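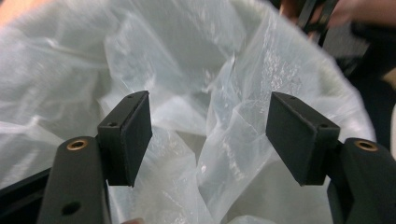
Szu-yu Chang reckons you should do the inserts before the pads, every time, and that I've been going at it backwards since December. Fair enough. Tried it her way this week.

5 Aug 2024

So, the hand gripper. Quick notes before I forget what I did, sorry for the state of them.

It had gone sloppy. Fingers closing a bit crooked, pads meeting at one corner and a gap at the other. You don't notice on a mug. You notice on a bin liner, because thin plastic just slides out the open side. Nearly every grab in the Dekness set is some kind of bag so yeah, a problem.

Took both fingers off. Pads off. Checked the brass inserts in the arms, and one was turning in its hole. Not much, a hair. Warmed it back in with the iron, way less heat than I wanted to use, pushed it flush with a flat bit of scrap and left it alone until it was properly cold. Last time I got impatient and it sank. New arm, whole evening gone.

Then the pads. Screws in loose, close the fingers on a strip of paper, line up the faces, nip up a bit each side in turn. Pull the paper. If it drags the same top and bottom you're there. If not, back off and go agian. Took me four goes.

Don't crank the screws. It's printed plastic, it'll let you do it right up until it doesn't. 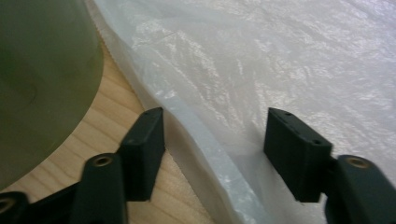 Is paper fine enough for film, though? Asked in the comments on my last gripper post, and whoever it was uses a strip cut from the same bag they're picking. Slippery, so it shows up a bad corner quicker. Tried it on the second pair of pads and they're right, I'm switching.

Other bits:

Wiped the pads down with a damp cloth, let them dry. No solvent, I dont trust it on that rubbery stuff.

Service count is set to 500 closes now, was 300. Probably fine for soft things. Might drop it to 400 if the wobble comes back.

One pivot still has a tiny click in it. Grease did nothing. Could be the washer, could be the arm. Have a spare arm printing over at Zestside, picking it up when I get a minute.

Need to mark the screws with paint pen so I can see if they've moved. Keep saying that. Pen's in the van.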